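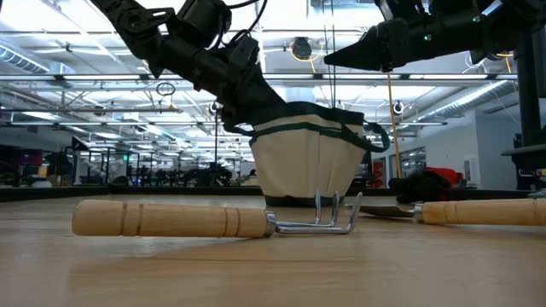

Rowing indoors when you've never rowed - notes for the evening talk

Start: ask who owns a rower. Then ask who has clothes hanging on it right now. Wait for the laugh, put my own hand up.

My story, keep it short. Bought a secondhand Coltero in December, hated it for a month, pulled far too hard every time. Then Marta Hnatiuk watched me for five minutes at the Tandarska gym and told me to slow down. I did, and I've loved it ever since!

Point 1. The damper. Everybody sets it to 10 because 10 sounds like more work. It feels like dragging a boat through mud, and your lower back pays for it. Start at 3 or 4. Say this twice. Lahcen still rows at 4 and he is much faster than I'll ever be.

Point 2. Order of the stroke. Legs, body, arms going out - arms, body, legs coming back. Get down on the floor and show it, then have the front row do it in their chairs. Go slow, people giggle, let them. Watch for bent knees too early on the way back (hands bumping over the knees is the giveaway).

Point 3. Stroke rate. 20 to 22 is plenty for the first weeks. A slow rate with a good push from the legs feels wonderful once it clicks, a bit like being on a swing.

Point 4. What to row. First goal is 2000 meters without stopping, any time you like. After that, three sessions a week, one of them easy enough to chat through. Siham Filali went from 632 meters on her first try to 2947 in a single sitting - check she's happy for me to say so before we start. If she's in the room, get her to stand up!

Buying a machine: air, magnetic or water. Air is loud, so think about your neighbors. Magnetic is quiet and usually folds. Water sounds lovely and weighs a ton. Measure your ceiling height too if it's going to be stored upright. Don't get stuck here, Ashraf can talk models at the break.

Questions likely to come up: sore hands (loosen the grip), sore tailbone (a thin pad is fine), bad knees (see your doctor first, then shorten the slide).

Leave ten minutes for people to try the two rowers at the back. Faith has the sign-up sheet.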